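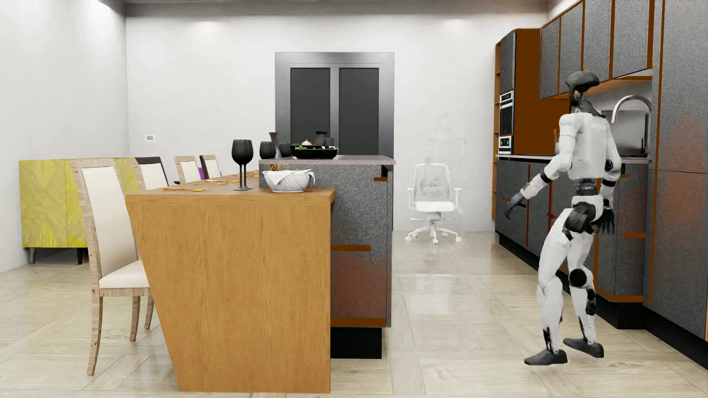
Ada Carbone spent most of Thursday morning teaching a humanoid to reach for things on a kitchen counter. She sat at a desk at Modisia with a headset on and a controller in each hand. When she raised her left wrist, the robot raised its own.

The kitchen exists only in software. Modisia builds its practice rooms in a simulator called Vavow, where an operator can knock over a wine glass and reset the room with one button. Each attempt is saved as a demonstration, with every joint angle recorded, and a training program later tries to copy what the person did.

So far the team has kept 1,035 demonstrations. A new task starts with 100, all done by hand. Bad ones are thrown out the same afternoon.

"The hard part is going slow enough," Carbone says. "If I hurry, it learns to hurry."

Su-bin Ma, who runs the project, has 6 operators and wants them to work differently from one another. One walks the robot close to the cabinets before reaching. Another stops farther back and leans. Ma keeps both.

Shifts at the controls last 2 hours. Carbone says her shoulders give out before her patience does. After lunch she moved on to drawers, which she likes less, and had to redo the first set with the grip turned sideways.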